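Nalerham Desk Paper

README for the paper-sorting set, desk and stationery part

Contents
Overview
What is in the set
Objects on the desk
How items are named
Known problems
License and contact

Overview

Nalerham Desk Paper is a collection of short recordings of stationery being sorted and put away on a desk. It covers letter sheets, envelopes, cards, and the trays and holders they go into. The set has 1,380 recordings split over 11 desk layouts. Each recording comes with a short text note that names the item moved, where it started, and where it was supposed to go.

The kitchen and wardrobe parts are kept in separate folders with their own README files. The notes below apply to the desk part only.

What is in the set

/recordings one folder per recording
/notes one text file per recording
/layouts one sheet per desk layout
/items.csv the item list, 100 entries
/splits.csv train and test split

The longest recording runs 60 seconds. Anything longer was cut in two and the second half carries the suffix _b.

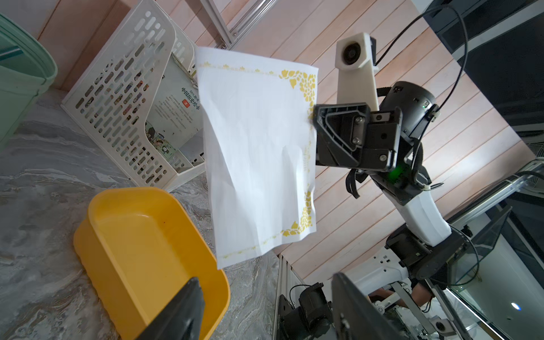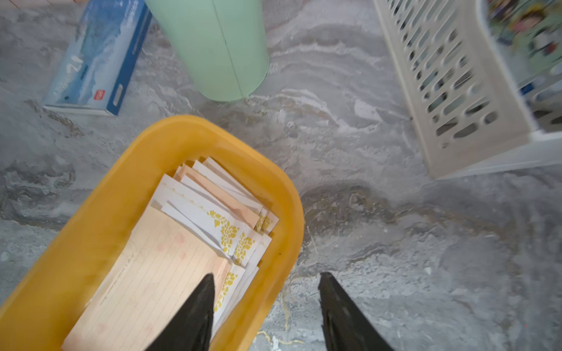
Paper items are listed in items.csv by type first and by print second. The types are sheet, envelope, card, and mixed. The print column holds a color and a pattern word, so the yellow floral paper goes in as "yellow, floral" and the peach letter paper with the dotted rules goes in as "peach, lined". Stains, spots, and creases are left out of both columns. If a sheet is badly creased, that goes in the remarks column.

Objects on the desk

Trays are listed by color. File holders and bins have their own rows and do not count as trays, even when paper ends up in them. Books stay in the file holder in every layout and are never the item to be moved.

How items are named

Item names are type_print_number, for example envelope_floral_04. Numbers do not carry over between layouts. Layout sheets give the starting place of each item as tray, holder, or desk.

Known problems

Thin cards are sometimes labeled as envelopes in layouts 3 and 7. The Branberg notes use "letter" for what the rest of the set calls "sheet". We have fixed most of these but not all.

When two sheets stick together and move as one, the note names only the front sheet. Check the remarks column before using these recordings for counting.

License and contact

Free for research and teaching. Please cite as Ivanov, Nalerham Desk Paper, Plamance. Corrections to items.csv can be sent through the issue page. Include the recording number and the item name.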